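How I fold T-shirts so they stand up in the drawer

I used to be a stacker. Every T-shirt I owned lived in one wobbly tower, and I wore the top three until December, when my brother-in-law Emmett Haverford came to stay and taught me his way at the table. I'm a total convert!

Start with a clear, flat surface, bigger than the shirt. I use a table (a bed is too squashy and you end up chasing creases). Lay the shirt flat with the neck pointing away from you, then smooth it from the middle outwards with your palms.

Now bring the left side in towards the middle, the whole length of the shirt, and turn the sleeve inwards so it lies across the chest.
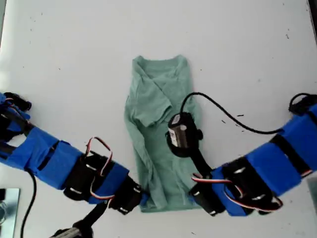 Do the same on the right and you should have one long strip, more or less the same width all the way down. Mine is usually a bit fatter at the hem, and it really doesn't matter. If the sleeve sticks out past the edge, double it back on itself.

Fold the strip in half, hem up to just short of the collar, then in thirds. It ought to stand up by itself. If it flops over, squeeze the air out and try again, a bit tighter this time.

Thin, soft cotton is the fiddly sort. It slides about and rumples the second you let go, so pinch the edge lightly and lift it a little before you move it, or you'll just drag the wrinkles along with you. 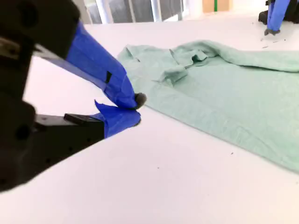 I give the whole thing one more smooth at that point and carry on. My top drawer takes 12 shirts in a row, with a gap at the end for whatever's in the wash. Long sleeves need one extra fold, straight down along the body, before you do the halves and thirds.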